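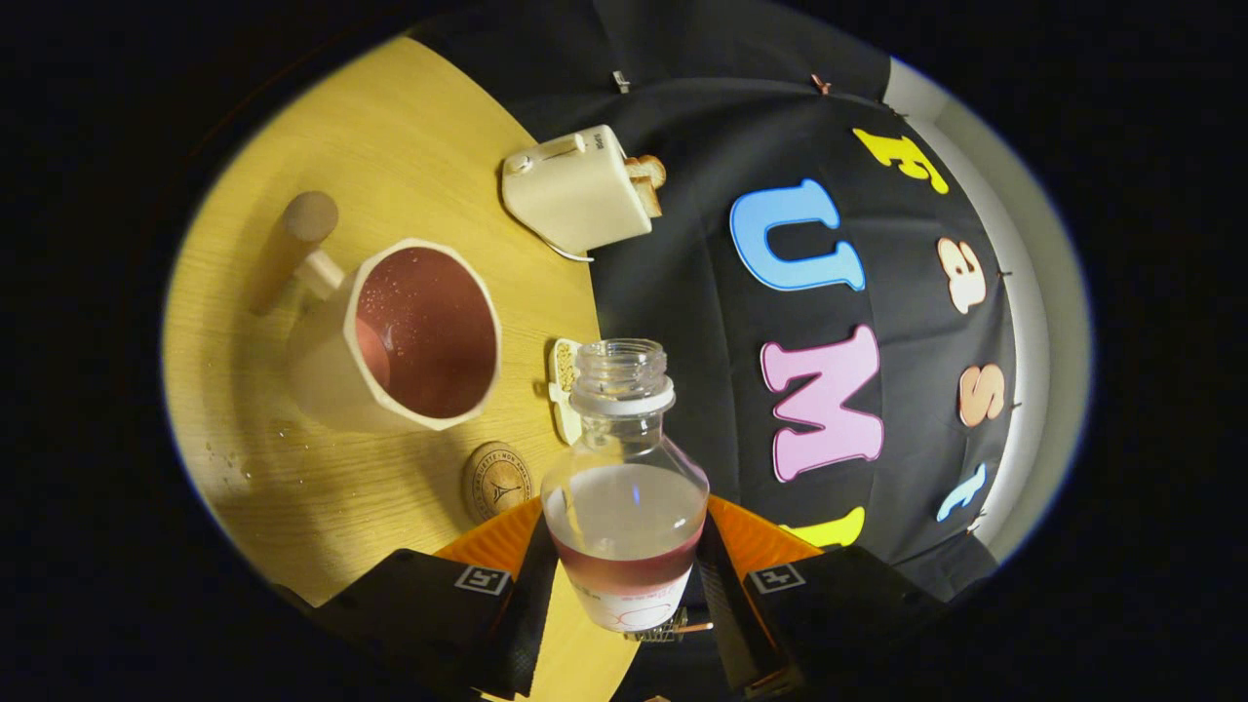

*by Purificación Toledo — filed under Home, Grudges*

I have lived in Ravdale for six years and in that time I have learned the names of exactly two neighbors. One is Mr. Rivas, downstairs. The other is whoever lives in 802, whose name is Gikov, according to the mail I keep getting.

My apartment is 302. I can see how a tired person might mix them up once. Our mail carrier has managed it since February, with a consistency I wish I could bring to flossing.

At first I took everything up in the elevator and slid it under the door. Then came the catalogs. Gikov is on the list of a company called Cerkik, which sells garden furniture to people who, like Gikov, live on the eighth floor and have no garden. They send three a month. They do not fit under a door.

So now I read them. I have opinions on teak. Last Friday I caught myself telling my sister that the curved bench was overpriced, and she asked where I planned to put a bench, and I had to change the subject to her divorce.

I did finally knock on 802. A very polite man opened the door, took his catalogs and handed me a stack of my own mail, including a jury summons and two wedding invitations. One of the weddings was in March. I hear it was lovely.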